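Rua estreita de Ernmont vai receber pavimento novo em setembro

A junta de Ernmont aprovou a repavimentação de uma das ruas residenciais mais estreitas da localidade, num troço de 300 metros. A obra deverá começar em setembro e tem um prazo de execução de 12 semanas, segundo a informação divulgada a 21 de abril de 2021.

O pedido partiu dos moradores, que há anos se queixam das irregularidades do piso. A rua não tem largura para obras em toda a extensão ao mesmo tempo, pelo que os trabalhos serão divididos em quatro fases. O acesso às garagens ficará condicionado em cada uma delas — os moradores serão avisados com quatro dias de antecedência.
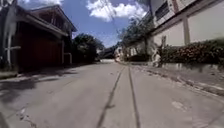 O piso da rua apresenta manchas, pequenas falhas e fissuras finas.

A empreitada foi entregue à empresa Hindisent, que já fez os levantamentos no local. "Vamos retirar a camada superior e ver em que estado está a base", explicou o engenheiro responsável, Tapio Saarela. O traçado mantém-se e não está previsto o abate de árvores.

Nuria Birhane, moradora, concorda com a obra, mas gostava que fosse mais cedo. "Em setembro começam as aulas e toda a gente precisa de sair de carro à mesma hora", disse.

O projeto pode ser consultado na sede da junta, no horário de expediente. As sugestões devem ser entregues por escrito.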